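A **dental cast** (also called a study model or plaster model) is a solid copy of a person's teeth and the gum and bone around them. Casts are used to plan treatment, to make crowns, bridges, dentures and braces, to teach students, and to keep a record of how a mouth looked at a given time. Most cover one jaw only, so a full set is a pair, upper and lower.

## Names

In British practice "cast" and "model" are used for the same thing, though some teaching hospitals keep "model" for a copy used for record and "cast" for one on which something will be made. A *working model* is the one the technician builds on. A *die* is a copy of a single tooth, often cut out of the working model so that it can be lifted and put back. An *opposing model* shows the teeth that bite against those being treated.

## History

Wax was pressed against the gums to take impressions in the eighteenth century, and plaster was poured into the wax to give a copy. Plaster was later used for the impression as well. It gave a sharp result but set hard in the mouth and often had to be broken to get it out, after which the pieces were fitted together again on the bench. Softer materials followed. Agar came into use between the wars, and alginate, made from seaweed, took over much everyday work from the 1940s. Rubber-like materials, silicone among them, came later and are preferred where the fit has to be close.

## Materials

Gypsum products are still widely used. They are sold in grades, from soft white plaster to very hard die stone, and are usually coloured so that the grades can be told apart in the laboratory. The powder is mixed with a measured amount of water. Too much water gives a weak cast and too little leaves air bubbles, which show as pits in the surface or, where a bubble was trapped in the impression itself, as small beads on the teeth.

Resin models are made by three-dimensional printing from a scan. They are lighter than stone and less likely to chip, but some resins warp if left in strong light or if the final cure is cut short.

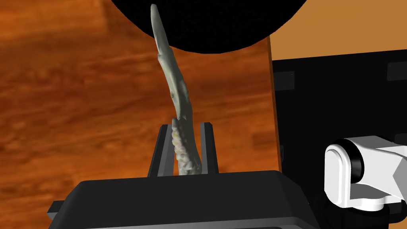
## Making a cast

An alginate impression should be poured soon after it is taken. It shrinks as it dries and swells if left standing in water, so it is kept in a closed bag with damp tissue until it reaches the bench. The impression is rinsed, disinfected and shaken dry. Stone is then run in from one end of the arch a little at a time, with the tray held against a vibrating table so that the mix creeps from tooth to tooth and pushes the air ahead of it.

Once the teeth are filled, a base is added. The cast is left to harden before the tray is lifted away — pulling too early is a common cause of snapped front teeth. The base is then squared off on a wet grinding wheel. Orthodontic models are trimmed to set angles so that the pair can be stood on their backs on a flat surface and still show the correct bite.

## Uses

In orthodontics, casts are measured to find how much room there is for crowded teeth, and a second set is taken at the end of treatment for comparison. In denture work, the casts are mounted on a hinged device called an articulator, which copies the opening and closing of the jaw. Mouthguards and night splints are made by drawing a warmed plastic sheet down over a cast.

Teaching collections hold casts of unusual mouths: extra teeth, missing teeth, heavy wear, clefts. The collection at Valgate has 444 of them, the oldest in plain plaster with the details pencilled on the base. The Lévesque series, a set of casts showing the change from milk teeth to adult teeth in five stages, has been copied many times and is found in a number of schools.

## Storage

Casts take up a good deal of space. They are normally kept in numbered boxes, one pair to a box, with a sheet of foam between the two. A store at Grorcombe, built to serve several clinics, was planned for 3,000 pairs and was full within five years. How long casts must be held depends on the rules of the country and on the age of the patient.

Damp is the main risk, as gypsum softens and can grow mould. Printed models should be kept dark. At Vostetcombe, where the shelves stood against an outside wall, the lowest row had to be scanned and thrown away.

## Digital models

Many practices now scan the mouth directly and keep the result as a file. A digital model can be measured on screen, sent to a laboratory at once and printed only when a solid copy is wanted. Older plaster casts can be scanned too, though worn or chipped edges are carried over into the file.

Some clinicians still ask for a solid pair when planning jaw surgery — the bite is easier to judge by hand.

## See also

- Alginate
- Articulator
- Denture
- Gypsum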